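4.3 Comparing two grippers in the simulator

Use this section to try the Skamia and Grevgate grippers on the same simulated bench before either is fitted to the real arm. You need the Janel controller software and a saved bench layout. The steps are the same for both grippers.

1. Open the bench layout and choose Reset. All objects go back to their starting places.
2. Under Tool, pick the first gripper. Leave the arm model as it is.
3. Set the view to Wrist, Wide. Straight edges will look curved in this view, most of all near the rim.
4. Set grip force to 100 and closing speed to Low.
5. Enter 739 as the start seed. Use the same seed for both grippers or the results cannot be compared.

Note: if the wrist view stays black, the camera has not been linked to the new tool. Go back to step 2 and pick the tool again.

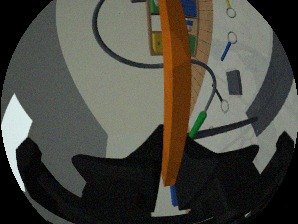 6. Jog the arm until the tool is over the part you want, then press Close. Wait for the force reading to settle before lifting.
7. Run the pick six times and save the log. Then change the gripper and repeat from step 1.

Caution: check for loose cables before each jog. The simulator lets a cable pass through a finger without a warning – the real arm will not. If a part of the model blocks your line of sight, switch to the Side view and do not guess the depth.

Each log file holds 1430 lines. A shorter file means the run stopped early and should be thrown away. Slip is given in the last column, in millimetres.

Limits set here are not passed to the real arm. Enter them again by hand as described in section 4.4.

Section revised 2 March 2023, Finbarr Kinsella.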